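The old laundry at Parport

5 min read

When I came first to Parport, in March, I was looking for the wrong building. I had in my head something with a lot of glass, because this is how new libraries look in the magazines. The library of Parport is in the former town laundry, and from the street you would think that the laundry is still working. The brick is the same brick. Only the door is new, and it is wide enough for two prams.

The conversion was designed by Plandby, a small practice with 9 people and one long table. Fiona Cruickshank led the project from the first sketch. She told me that the budget allowed either a new roof or a new extension, and that the town had asked for both. Her team chose the roof. After this decision the rest of the plan followed quite quickly, she says, although the drawings were changed 5 times before the council accepted them.

The result is 1,018 square metres on one floor. There is no grand hall. You enter between the newspapers and the children's books, and you must decide at once if you go to the noise or to the quiet. I went to the quiet. The reading room has 80 seats, and the best ones are under the north windows, where the washing was sorted in former times. In the morning the light there is soft and even, and you don't need a lamp until four in the afternoon.

What I liked most is how the architects treated the old drying rooms. There are four of them, narrow and high, and it would have been easy to break the walls between them. Plandby kept the walls and cut one opening in each, always at the same place, so that you look through all four rooms to a small window at the end. Somebody has put a chair under this window. I sat on it for a long time. 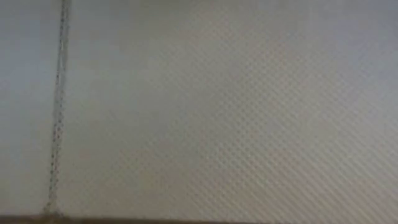

Gregor Farquharson does not share my enthusiasm for the drying rooms. He finds them too dark for reading and too narrow for two people to pass with books in their arms, and he would have given up at least one wall. He also thinks that the money for the oak shelves should have gone to the heating. About the roof he has no complaint.

I understand him a little. In the fourth room I had to step back twice to let other visitors through, and I kept my coat on. But a wall that is taken away cannot be tested any more, and a cold room can be made warmer later - the pipes are already there, under the floor.

The next work of Plandby is a bus station on Zornska street, at the other end of the town. Cruickshank showed me a model in grey card with a very long, thin roof. The waiting room will again have a north window, and the bench is drawn along the whole wall. Drummond, the builder of the library, will do the concrete. Work begins when the ground is dry enough.

14 shares
3 comments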